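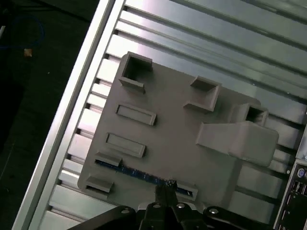
Frequently asked questions about ordering printed parts

We receive many of the same questions by email, so we collected them on this page. If you do not find your answer, please write to us through the contact form. We read all messages in English and German.

What does Zollano make?

We print plastic parts in small quantities for people who need one piece, or a few dozen pieces, and do not want to pay for a mold. Most of our customers order covers, holders, brackets, spacers and replacement parts for old household machines. We do not sell printers and we do not repair them.

Which file should I send?

The best is a STEP file. We also accept STL and 3MF, but an STL file has no units inside, so please write in the order if your part is in millimeters or inches. Every month we get a part which is 25.4 times too small. We usually notice it, but with a simple shape it is not always possible.

I have only a drawing or the broken part. Can you help?

Yes, in many cases. Please make photos from three sides with a ruler lying next to the part, and send them together with the measures which are important for you. Drawing work is paid by the hour and we tell you the estimate before we begin. For gears and threads we ask you to send us the broken part by mail, even if some pieces are missing.

How do I place the order?

All orders go through Flirkico, our order page. You upload the file, choose material and color, and you see the price at once. If the page says "manual check", your part has something unusual in it, for example very thin walls, and you receive the price by email on the next working day.

What is the largest part you can print?

On the standard machines one side can be up to 172 mm. On the large machine we can go to 300 mm, but the surface is a little rougher and the waiting time is longer. Bigger parts can be divided and glued, or joined with screws. Please tell us where the cut may be, because we do not know which side will be visible in your home.

Which material should I choose?

PLA is the cheapest and it keeps its shape very exactly. It is good for indoor things without heat. Please do not take it for anything that stays in a car in summer.

PETG is a little flexible and does not mind water. We recommend it for bathroom, kitchen and garden.

ASA is for parts which stay outside all year. It costs more, and large flat parts can lift at the corners.

Nakpan is our own name for the filled nylon we use for parts under load. It comes only in black and natural. It takes some water from the air, so the size can change slightly in the first days.

Can printed parts touch food?

We do not offer this. The material itself may be suitable, but there are small gaps between the layers and it is difficult to clean them well.

How exact are the parts?

For PLA and PETG you can count on plus or minus 0.3 mm on parts up to 100 mm. Holes come out slightly too small. If a screw must pass through freely, make the hole 0.4 mm larger in your file. If two parts must slide into each other, leave 0.3 mm on each side.

If only one measure is critical, write it in the comment field. We then measure it on the first piece before we continue with the others.

Why does my part have a rough side?

Where a shape hangs in the air, the machine needs supports under it. We remove them by hand, but a mark remains. You can choose the side for the marks when you order — the field is called "preferred bottom". If you leave it empty, we decide.

Do you have the Patent finish in other colors?

Patent is our smooth, shiny coating for display pieces. At the moment we have it in black, dark red and white. Green will come back in October. The coating adds a thin layer, so we do not advise it on parts with threads or tight fits.

How long does it take?

Small orders in PLA and PETG leave us after 3 working days. Nakpan and ASA need one week, and a coated part needs one week more. Orders that arrive before 11 in the morning are counted from the same day.

Is there a discount for quantity?

From 20 equal pieces the price goes down, and again from 100. Above 1000 pieces we will probably tell you to ask a molding company, and we can give you an address.

Can I cancel or return a part?

You can cancel without cost until the status changes to "in print". A part made from your own file cannot be returned if it agrees with the file. If the mistake is ours, we print it again and pay the shipping. Please report it within 14 days and add a photo.

What happens to my file?

We keep it for 133 days, so that you can order again without a new upload. After this it is deleted. If you want it deleted earlier, press "remove" in your account. We do not show your file to other customers.

Do you send a sample?

Yes, we have a small set with one chip of each material. The set costs the postage only, and you will find it in Flirkico at the bottom of the material list.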